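Board: Publishing and Events > Readings and Launches
Topic: Captioning and printed text at author readings

mklein_lit
Posted 20 Oct 2002
We have a reading of the Meten translation coming up with Giorgia Messina, who will read in Italian and then in English. The hall seats 266. Two options are on the table: a live captioner feeding a projector, or the full English text printed and handed out at the door. I lean toward print. The passage is fixed, 16 pages, and a captioner bills for prep as well as the night itself.

tabulard
Print covers the passage. It does not cover the introduction, the interview or the audience questions, and those usually run longer than the reading. Anyone hard of hearing gets the part they could have read at home and misses the rest.

mklein_lit
Fair, but we ran print only in April and had no complaints.

tabulard
People who can't follow leave early and don't fill in the form. I wouldn't read much into that.

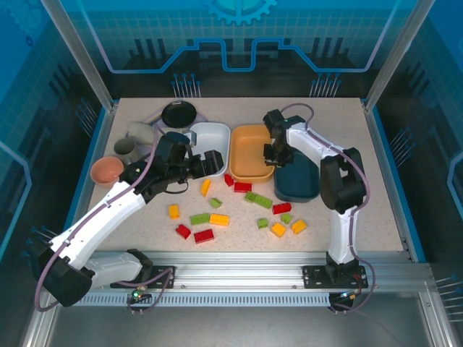
Does the captioner need the text ahead of time if the author is reading from a finished book?
Send it a week before, with a separate list of names and foreign words, so the captioner can load them into the dictionary and the reading doesn't come up as phonetic guesses.

orsk7
Agree with the list. Çetinkaya came up four different ways on screen at our last event, one of them "chat in Kaya." The publisher had the galleys and never sent them.

One point against tabulard: captions over a fixed text often lag the reader by several seconds. For verse that ruins the line breaks. We scroll the prepared text by hand during the reading and switch to the live captioner for the talk. It takes one operator who has rehearsed with the author.

mklein_lit
What do you scroll with?

orsk7
Gradodex, white on black, 7 lines to a screen. Any outliner with a large font will do. Turn the screen saver off.

pell_books
I'd still keep some printed copies in large type. Blind and low-vision readers get nothing from a projector, and a few will want braille. Gralgate does short braille runs but needs the file early – plain text, no columns.

tabulard
No objection to print as an addition. My objection was to print alone.

mklein_lit
Noted. Asking two captioners for quotes, with and without prep. Will post the numbers when I have them.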